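Press release
For immediate publication, 7th March

Appeal court confirms costs order against Likholm in the Zilden defamation case

The publishing company Delacroix announces today that the appeal of Likholm Holding has been refused in full. The three judges of the appeal court confirmed that Likholm must pay the legal costs of Delacroix and of the journalist Shahnaz Uddin, after losing its defamation claim last September.

The claim was about a series of articles in the newspaper Estinel Weekly, which belongs to Delacroix. In these articles Ms. Uddin wrote how Likholm bought land near the town of Zilden and how the tenants of this land were treated afterward. Likholm said that 12 passages were false and harmful to its name. The first court decided that all 12 passages were either true in substance or were honest opinion, and it dismissed the claim.

Likholm did not appeal this part of the decision. It appealed only the order on costs, and argued that the defense had spent too many hours on the case. The appeal court did not agree. In its written judgment, which has 144 paragraphs, it says that the defendants had to answer a claim which was changed four times by the other side, and that every change made new work necessary.

"We are relieved," said Roxana Preda, head of the legal department at Delacroix. "A small newspaper cannot choose how long a court case will be. During this case we had to read and sort more documents than we ever did before - and we did this with a team of five persons. The court has looked carefully at our hours and has found them reasonable."

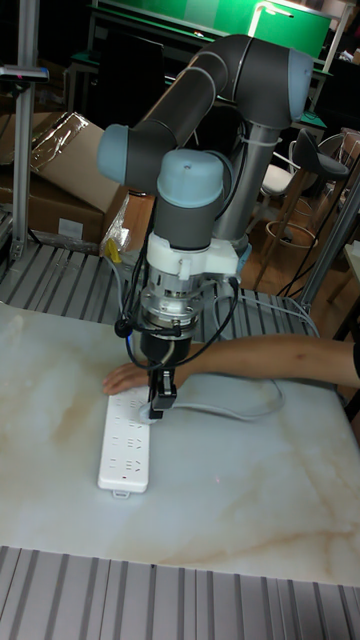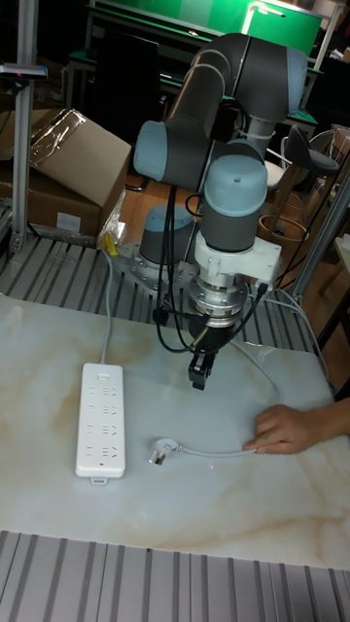 What the judgment says

The court explains that a party who brings a defamation claim must expect to pay for the defense when the claim fails. It also says that the size of the defendant is of importance. A publisher with few employees will often need help from outside lawyers, and this help can't be called a luxury.

Likholm had asked the court to accept only 600 of the 800 hours which the outside lawyers put on their bill. The court accepted all 800. It did reduce one smaller item, the travel costs for two witnesses, and Delacroix accepts this reduction.

The court also refused the request of Likholm to keep parts of the judgment secret. The full text can therefore be read by the public at the court registry in Zilden.

Comment from the journalist

Shahnaz Uddin, who has worked for Estinel Weekly for nine years, thanked the tenants who gave evidence.

"Some of them were afraid to speak in a court room, and they came anyway," she said. "I am glad that I can go back to my normal work now. There are several stories which I had to put aside, and I would like to finish them."

Next steps

Likholm has 12 weeks to pay the costs. It may ask for permission to bring the case to the supreme court, but only on a question of law. Delacroix has not received any notice of such a request.

The articles stay available in the archive of the newspaper, without changes.

Questions from the press can be sent to the legal department of Delacroix, to the attention of Roxana Preda. Ms. Uddin is available for short interviews by telephone.

We use cookies to improve your visit to our site. By continuing to read you accept our cookie policy. Accept | Manage settings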